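Unit 5: Segmentation and grasp ordering for mixed tabletop clutter

Kustermont course in manipulation software. Handout, revised 2018-12-09.

Read this before the December lab. It assumes you have finished Unit 4 and have the Skino planner building on your machine. The perception code lives in the same repository, under the folder named clutter.

1. What the pipeline has to do

The task is to clear small household items from a table into an open carton. The software gets a color image from the wrist, a depth estimate, and the pose of each gripper. It has to return one grasp at a time: a target point, an approach direction, a finger opening, and which hand should go.

We split this into four stages. Segmentation groups pixels into items. Support reasoning works out which item lies on which. Ordering picks the next item. Grasp selection picks a pose on that item. Each stage writes its result to a log, and you will be graded partly on whether those logs can be read.

2. Segmentation

The baseline network was trained on the Rarkham set, 3567 labeled frames, with 219 held out for testing. It does well on boxes and cartons. It does badly on three kinds of material: clear plastic, shiny film, and anything thin and tangled. Depth is poor on the first two as well, so you can't fall back on it.

Printed surfaces cause a different error. A picture or a block of text on a box has strong edges, and the network may cut one box into several pieces. The same happens with a tablecloth that has large color blocks and stripes. The usual fix is to merge neighboring segments that fit one plane in depth. Set the plane tolerance too wide and a flat package will merge with the cloth under it.

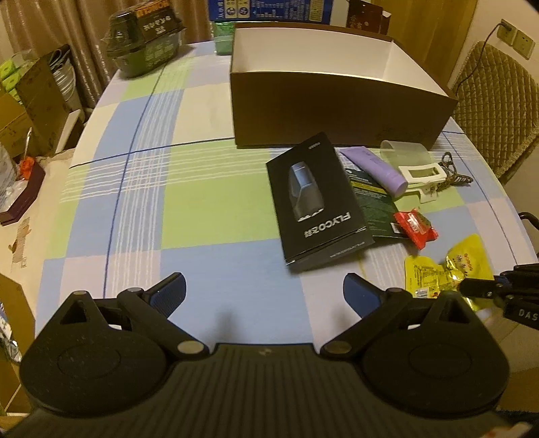 Makowska wrote in the margin of last term's version that the plane merge should be switched off wherever two items overlap, and that the flat green package under the black shaver box is the case to test. The two surfaces are close in height, the note goes on, and a loose tolerance will hand the planner one item with a strange outline.

The point is accepted, and the merge step now takes an overlap mask. Build the mask from the color edges first and check it against depth second.

3. Support reasoning

Represent the table as a directed graph. Each node is an item, and an edge from A to B means A rests at least partly on B. With the items above, the box and the lavender tube each get an edge to the green package. The package may not be picked while either edge remains.

Touching is not support. The red candy meets a corner of the same package, but that contact should be stored as a neighbor link with no effect on order. Many student solutions in the past treated every contact as support and ended up with cycles. If your graph has a cycle, print it and stop – do not break it at random.

4. Ordering and grasp selection

Among the items with no incoming support edges (nothing resting on them), score each by grasp quality minus travel cost. For a crumpled wrapper, look for a pinched or narrow section and close across it. For a rigid box, use the short side if the opening allows.

Both hands share the table. Before a grasp is sent, the planner checks the swept volume of one hand against the current pose of the other. Mask the fingers out of the wrist image as well, along with any shadow they throw on the cloth, or the segmenter will report them as items.

5. Lab work

Run the baseline on log 1378 and save the graph for every step. Then add the overlap mask and run it again. Hand in both sets of graphs, a page on where they differ, and one failure you could not fix, with the stage where it began.

Code is due before the lab session. Late work goes through the Skino upload page in the usual way.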